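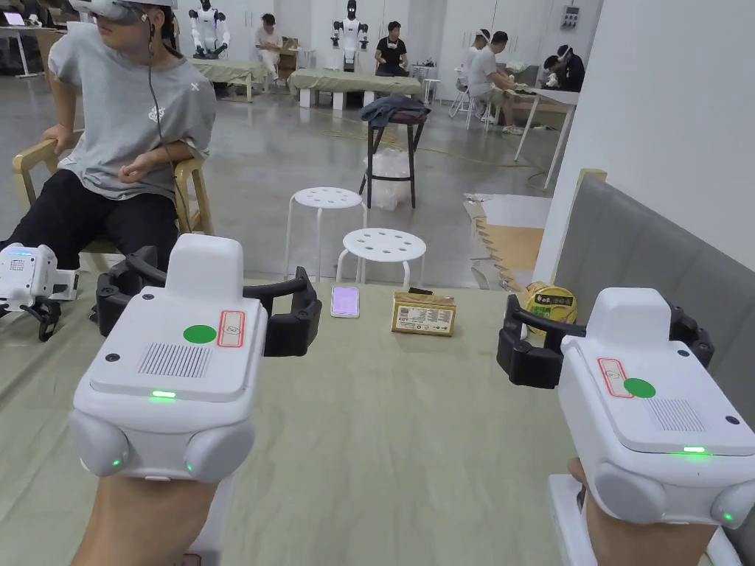
Section 5. Recording Your First Table Session

2024-01-01
By Eyerusalem Gudeta

By now you've unpacked the Clallo grippers, charged them, and paired them with the Vatuvura recorder, so the fiddly part of the set-up is behind you and we can get to what you probably wanted to do in the first place. This section takes you through one full session at the table, from clearing a space to handing your examples over for review. Go slowly the first time. Most new people need a morning to feel at home with the grippers, and a morning well spent here saves a good deal of throwing away later on.

You'll be working in pairs if you can manage it. One person holds the grippers and the other keeps an eye on the recorder screen, and you swap whenever the first person's wrists start to complain.

Before you start

1. Lay the cloth over the table and pull it reasonably flat. A few creases are fine (we like a few creases, real homes have them), but smooth out any fold thick enough to catch a finger of the gripper. Keep the same cloth for the whole session.

2. Choose your objects from the task card. For a small-objects card, that might mean a phone, a little box and a round container, set well apart toward the far side of the table. For a clothing card it's usually one shirt at a time.

3. Pick up one gripper in each hand, holding it from underneath, and look for the green light on the front of each body. If either light is off or amber, put both grippers down and go back to Section 4.

4. Open both pairs of jaws all the way and close them all the way, three times, without touching anything. This tells the recorder how far your jaws travel. It's easy to forget after a break, so do it again every time you pick the grippers back up.

Note: The left and right grippers look alike, and it is very easy to swap them. Check the name shown in Vatuvura when you squeeze each one. A session recorded with the hands swapped can be rescued, but it takes one of us most of an afternoon, and we'd much sooner spend that afternoon on your next card!

Recording an example

5. Hold both grippers over the near half of the table with the jaws open and empty. We call this the home pose, and every example begins and ends there.

6. Have your partner press Start and say "go." Wait one breath. Those first still moments give the system a clean look at the table before anything changes, and people in a hurry always clip them off.

7. Do the task the way you'd do it at home, only a little slower. Reach, close the jaws, lift, move, set down, let go. If you miss a grasp, don't stop, just try again as you naturally would. We keep examples with one or two missed grasps in them, and we're glad to have them, as the robot will miss too and needs to have seen somebody recover.

8. Come back to the home pose, wait another breath, and have your partner press Stop.

9. Mark the example Good, Usable or Discard before starting the next one. Please don't save the marking for the end of the session. By the eighty-third example they have all run together in your head, and that is no exaggeration, I've been there with a cold cup of tea and no memory of which one had the dropped box.

Caution: Keep loose sleeves, cords and long hair away from the finger pivots. If you or your partner is wearing a headset with a cable, run the cable behind the shoulder before you begin. The jaws don't close hard, but they will hang on to whatever they catch.

Caution: Never set a gripper down on its fingers. Lay it on its body, well in from the edge of the table.

Working with clothing

Clothing cards follow the same nine steps, with a few extras. Cloth doesn't stay where you put it, and the two grippers have to share the work in a way they never do with a box.

10. Set the shirt down a little differently every time. Spread it out for one example, bunch up a corner for the next, turn it so the neck faces another way. If you catch yourself tidying it into the same neat square, shake it out and drop it.

11. Take hold of the hem or a sleeve with the tips of the fingers. Going in deep gathers up the tablecloth along with the shirt, and then you're folding both.

12. Keep the place you're about to grasp in view of the gripper you're grasping with. Each gripper sees the table from its own spot just behind the fingers, so it helps to check the view on the screen now and then and ask yourself whether you could do the job from there.

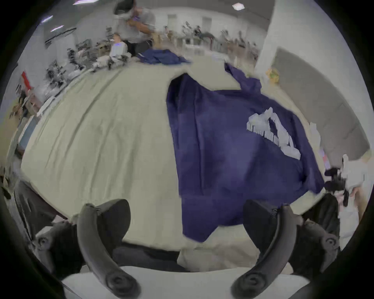 Figure 5-2. Navy T-shirt with a white print, seen from the gripper with the jaws open.

13. When you fold, let one gripper hold the cloth while the other carries it across. Set the carried edge down fully before you open the jaws.

Note: A shirt with a printed front is a kind place to begin, as you can tell front from back in the recordings at a glance. Plain dark shirts can wait until you've done your first 200 examples.

Note: It's fine for other people to be moving around in the room while you record. The big hall at Gebretsadik is a busy one and the Clovevgate examples are full of people going about their day. What we do ask is that hands other than yours and your partner's stay off the table between Start and Stop.

Finishing up

14. Aim for 17 examples, then rest. Put the grippers down, stretch your hands, drink some water, and swap with your partner. Tired hands make jerky recordings, and jerky recordings teach jerky robots.

15. At the end of the session, open the Session page in Vatuvura and read through your marks together. If more than 5 examples in a set are marked Discard, add a line saying what kept going wrong. A few plain words will do, such as "left jaw slipping" or "shirt slid off back edge."

16. Press Hand Over and leave the recorder switched on until the bar has filled. Then put the grippers back on charge and fold the cloth.

If the recorder stops partway through an example, see Section 7. Cleaning the finger pads is covered in Section 6, and should be done weekly from September onward, when the heating comes on and the lint seems to get into everything.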